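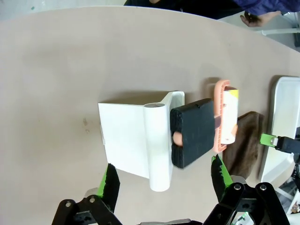
Wrist view, left arm, station 2. Both grippers over the table, visitor at the far side.

Ticket 385 - Left wrist video freezes when the demo screen is connected
Project: Galtska demo table
Opened by: Vitalii Bondarchuk
Assigned to: A-yeong Yeon
Status: Solved, one point open
Opened: 2020-11-21

Problem
During the open day the picture from the left wrist stops on the big screen for the visitors. The arms continue to work normally and the operator still has a live picture on his own monitor. Only the public screen is frozen. It comes back after I restart the viewer, then it stops again after 13 minutes.

What I expected
The same picture on both screens for the whole demonstration.

What I tried before writing
- Changed the cable of the public screen. No difference.
- Restarted the viewer without restarting the arms. Helps for a short time.
- Switched the public screen to the right wrist. This one did not freeze, but I watched it only during one group.

The black foam block and the pink frame are on the table in the same places as in the setup sheet, so I don't think the layout has anything to do with it. I attach one picture saved from the left wrist while the stream was good.

Comment, A-yeong Yeon
Thank you for the picture, the quality is fine. Please tell me two things: which version of Gitgate is on the demo computer, and is recording switched on? In the log I see the left stream being opened two times, and the second one is never closed.

Comment, Vitalii Bondarchuk
Recording is on. I was told by Derkach to keep it on for all groups. For the version I must look when the present group is finished, I do not want to touch the computer while people are near the arms.

Comment, Vitalii Bondarchuk
Group is finished. It is the older version, the one from before the Amora update. The office computer has the new one, and there I cannot repeat the fault.

Comment, A-yeong Yeon
Then it is clear to me. In the old version the recorder and the public screen share one buffer. When the recorder writes to a slow disk, the buffer becomes full and the viewer stops at the last picture. Please do not update today in the middle of the visits. Do this:
1. Park both arms and press the stop button.
2. Close the viewer.
3. In the recorder settings, change the target from the external disk to the internal one.
4. Open the viewer again, left wrist first.
5. Release the stop button and start with the next group.

Comment, Vitalii Bondarchuk
Done as written. The public screen has now been running for over 35 minutes without stopping - also with a full group at the table. I had one short jump in the picture at the beginning, after this nothing.

One question remains. The right wrist uses the same recorder, so why did it not freeze?

Comment, A-yeong Yeon
I am not sure. Maybe you did not watch it long enough, maybe it is the lower picture rate on this side. I leave this point open and will test it here in December, together with the update of the demo computer. Please copy the recordings from the internal disk this evening and keep the old log file for me.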